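Wednesday, March 24, 2021

Still measuring

I have been trying to make a pair of curtains since October, which sounds ridiculous when I write it down, but there we are. The back bedroom gets the sun first thing and the old ones let in so much light that you might as well sleep in the garden. So I ordered some lovely heavy lining from a little shop called Bergeron (they were very patient with me on the phone) and told everyone I'd have them up by the end of the month. Ha!

My first mistake was trusting the number I had scribbled on the back of an envelope. I'd written down 226 for the drop and then couldn't for the life of me remember whether I'd measured from the pole or from the rings, and by then I had already cut one panel. My mum always said to measure with the pole up and the rings on, and I did know that, I just didn't do it.

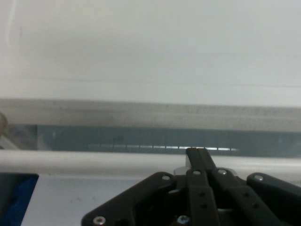 Anyway, the short panel has now been folded up and put away for cushions, and I bought another length of fabric, a bit grudgingly. Efe Eze from my old evening class came round on a video call while I pinned the hem and talked me out of doing it all by machine. She hand-stitches every hem she makes and swears they hang better. I got 11 inches in before my neck gave up, had a cup of tea, and went back to it the next night with the radio on, and do you know, I rather enjoyed it.

One panel is finished and hanging, and the room is properly dark on that side, so I've been sleeping facing the wardrobe. The second is pinned and draped over the banister where I have to squeeze past it every time I go upstairs. I still need to do the corners, which I've never got to lie flat, and I want to let it hang for a few days before I stitch the bottom in case the fabric drops.

If anyone has a good way of doing mitred corners on thick lining, please leave me a comment. I've watched two videos and they completely disagree with each other.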